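Staff Discussion Board > Workplace Change > Order picking trial at Carngate: effect on counter duties

Posted by: E_Rosenthal
Tuesday, 09:10

Colleagues are invited to comment on the proposed changes to counter duties before the rota is settled in July. The two-arm picking station supplied by Orkell is intended to take over the collecting of small orders: a sandwich, a drink, a packet of snacks, placed in a basket for the customer. Responsibility for hot food, allergen queries and refunds will remain with staff. No post is to be removed under the present proposal. Two counter assistants on each shift would instead be graded as station attendants, with five days of training beforehand.

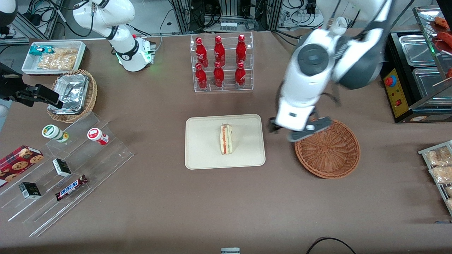

The attendant's principal duties would be restocking, checking dates and stopping the arms when a customer or colleague needs to reach across. Comments should address the duties themselves. Questions of pay are being dealt with separately.

Ezekiel Rosenthal

Reply from: gridurton_lates
Tuesday, 11:42

I must disagree with the statement that pay can be dealt with separately. At Gridurton the attendant role was introduced on the same grade as counter work, and the attendants were then answerable for every wrong order. Responsibility went up and the rate did not. I would ask that no one be asked to sign a new job description until the grade is known.

Reply from: K.Marl
Tuesday, 12:15

The previous contributor's concern is reasonable, although my own experience differs. I have a bad shoulder and have spent years bending and reaching for small items. If the arms do the reaching, I may be able to stay in the job longer. My reservation concerns the layout. Stock has to go back where the system expects it, and a person refilling at speed will not always manage that - particularly where packets are of similar size.

The Kyei stock sheet lists 49 lines for the counter. I should like to know how many of these the station is expected to handle, and who decides.
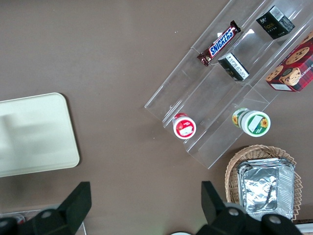

Esperanza Strickland has asked me to record that the night team was not consulted on any of this, and that restocking falls mainly to them. She considers that if the position of each item now matters, the time allowed for refilling must be reviewed before the trial is extended.

Reply from: E_Rosenthal
Tuesday, 15:30

The point about the night team is accepted and a meeting will be arranged at an hour they can attend. The list of lines will be agreed with shift leads. On grading, I am not able to give the assurance requested, but I will pass it on in the terms used here.

Reply from: gridurton_lates
Tuesday, 15:58

Thank you. I would prefer that it be passed on in writing, with a copy placed on this board.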